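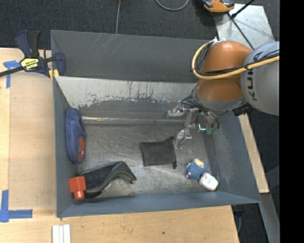

Minutes of the packing and sorting group, Raltden Hall, 30/06/2023

I've written these up from my own scribbles, so shout if I've got something wrong. We started late as the kettle took an age and we all wanted a cup first.

Last minutes: agreed, apart from the date for the November fair, which I'd put down a week early. Sorry! It's been changed in the folder.

The bins. We spent far longer on this than planned. The big grey metal bin is staying. It's scratched and smudged on the bottom and the pale surface inside has worn ragged, with stains like drips below it, and two of us would happily see it go. I said (and I'll own up to being the loudest) that small things are easy to spot against bare metal, and a few scuffs don't bother a drawstring pouch. Agreed to keep it on the wooden table and wipe it out at the end of each session. A new one from Bendus was looked at and dropped – too deep, and I can't reach the bottom of the one we tried.

Pouches. The black fabric drawstring ones were liked by nearly everyone. They lie flat, they take up hardly any room and they don't show the dirt. The one grumble was that you can't tell a full order from a part order once the string is pulled, so we're going to try paper tags for the Omport parcels. I'm buying the tags. We agreed to order another 100 pouches from Sinaga, and to ask if they do a slightly larger size, as the sewing kits are a squeeze.

Stock check. We have 47 pouches left on the shelf, which should see us through until the order comes. Please take from the open box first and don't start a fresh one, however tempting it is!

How we sort. Long chat about whether pouches should go in the bin empty or already filled. We settled on empty ones only, laid flat, with filled ones going straight to the shelf by the door. I'd been doing it the other way round for weeks, so bear with me.

Any other business. The shelf by the door wobbles and needs 2 new brackets. The biscuits have run out again – I'll bring some.

Next meeting: same room, 7 o'clock, date to go up on the board once we know when the hall is free.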